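**Progress report to the Madovance fund - linac quality assurance, Skallent site**
Period ending Sun 14 January

## 1. Machine checks

Daily output checks were logged on both treatment machines for the whole period. The archive now holds 1213 entries. Two were outside the 2% action level, and both were on the older machine. Output was adjusted the same morning and the repeat reading was within limits.

The Herkel ion chamber came back from calibration in November. Its new factor differs from the old one by less than the stated uncertainty, so no past readings were corrected. 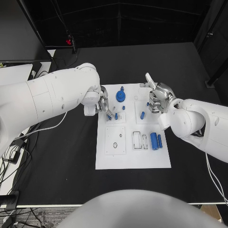
Zamfira Neagu asked whether the older machine should move to twice-daily checks until the drift is explained. We have done this for the 6 MV beam only - the electron beams show no trend.

## 2. Patient plan verification

Plan checks are now measured with the Cârstea phantom. Setup takes 12 minutes per plan. Small-field plans still fail more often than we would like, mostly at the field edge, and detector size is the likely cause. A smaller detector is on the equipment list for the next period.

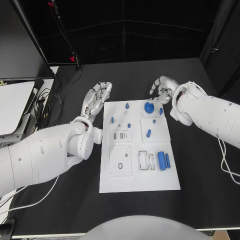 According to Emanuel Buzatu, the edge failures should be reported separately from the overall pass rate, and the next tables will be split that way.

## 3. Spending and open items

Spending is within budget. Travel is underspent and we request that the balance move to consumables.

- Independent output audit: booked, dosimeters not yet received
- Couch position test: procedure in draft 5, awaiting sign-off
- Staff training on the new phantom: complete except for night cover

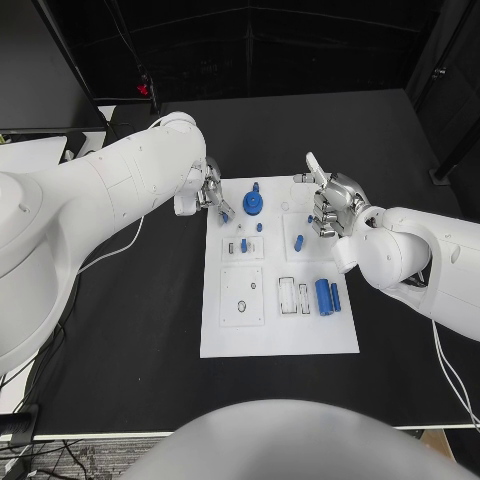
*Two robot arms over the sheet on the black tabletop.*

The raw check data are in the shared archive under the site name. The next report will include the audit result if the reading laboratory returns it in time.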